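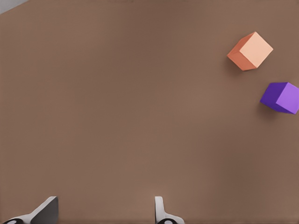 Table maker Brukimo is moving its whole finishing operation to Clindov this summer, the company confirmed, ending months of guessing over who would take the old Plimard cannery building on Bright Road. Lease is signed. Work inside starts as soon as the county clears the permits. The company sells mostly to schools, libraries and lunch rooms, and buyers have been asking for darker and duller tops, the flat brown kind, close to cocoa or milk chocolate, smooth and matte with no grain showing. Brukimo says darker colors now outsell its white and pale gray ones and it can't keep up out of the shop it has. So, Clindov.

Home Local Business Schools Sports Obituaries Contact

January 7, 2025

The numbers, as given. 142 jobs in the building once it is running, most of them full time. 5-year lease, with an option for a second term at a rate neither side would share. First shift planned for July. The company has hiring forms up now but interviews won't start until spring.

Address is 1630 Bright Road, which most people here know as the cannery even though nothing has been canned in it for a long time. It was a carpet warehouse after that, then storage, then nothing. Windows on the north side have been boarded since the hailstorm. The roof was redone by the last owner and the county building office says it is in better shape than the rest of the place.

Plimard Properties still owns the building and will pay for the outside work, meaning the windows, the loading dock and the parking lot. Brukimo pays for everything inside. That includes the spray booths and the drying room, and it is the booths that drew most of the questions when the plan went before the town in the fall.

Neighbors on Bright Road and the two streets behind it wanted to know about smell. A fair question. The company says the finishes it uses are water based and that air from the booths goes through filters before it goes out the stack. The state air permit has been applied for and not yet granted. Town staff said the building can't open for finishing work without it, and a copy of the application is at the front desk at town hall for anyone who wants to read it. It is long.

Trucks were the other thing. Deliveries will come in off the highway side and leave the same way, no trucks past the elementary school, and none before 6 in the morning. That is written into the town's approval, so it isn't only a promise. A "No Trucks" sign goes up at the corner of Bright and Mill before opening, paid for by the company. Residents asked for a crosswalk light too. Town says maybe, depends on the state, since Mill is a state road and they have had that request in before.

What does the town give up? Some property tax, for a while. The building's added value will be taxed in steps over the lease and reaches the full rate in the last year. Critics at the fall meeting said a company this busy doesn't need the break. Supporters said the building has paid next to nothing for years and any step up is a step up. Vote passed, not by a lot.

On pay, less detail than people wanted. The company would only say starting wages will be above what local warehouses pay and that training is paid from the first day. No experience needed for sanding, packing or the dock. Sprayers and the people who mix color will need either experience or a training course, and the community college is talking with the company about runing one in its old auto body space. Nothing final. The college said to check back in March.

Workers at the current Brukimo shop have been offered jobs in Clindov. It's a drive of less than an hour for most of them. The company wouldn't say how many have said yes. Cutting and assembly stay where they are for now, only finishing moves, so tops will be trucked over raw and go out from Clindov ready for legs and a box.

For downtown, this is the first big lease since the shoe store building went, and shop owners on Main were happy about it, mostly. The lunch counter across from the cannery is already talking about opening earlier. Parking is less of a worry than expected. The lot holds 200 cars once it is repaved and the town thinks that covers both shifts with room left, though the overlap in mid afternoon will be tight.

One more item out of the approval. The painted fish on the east wall stays. Old cannery sign, faded, people asked about it more than anything else except the smell. The landlord agreed to leave it alone and to keep the new windows off that side. It won't be touched up either, there is no money set aside for that and the paint is old enough that it would need testing first.

Still open: the air permit, the crosswalk light, the college course, and bus service. The number 5 bus turns around two blocks short of the building and the last one leaves before second shift would let out. The transit office said it is looking at a later run but gave no date. People without cars should ask about that before they sign on for evenings.

Hiring forms can be picked up at the library or town hall during regular hours, or filled out on the company's website. Paper ones can be droped at either place. Bring the names of two past employers if you have them, and students looking for summer work should mark the box on the back page. Must be 18 for any job on the floor.

An open house in the building is planned before the first shift. Date to come, we will post it when we have it.

Shares 142 Comments 5

Search this site Enter keyword Go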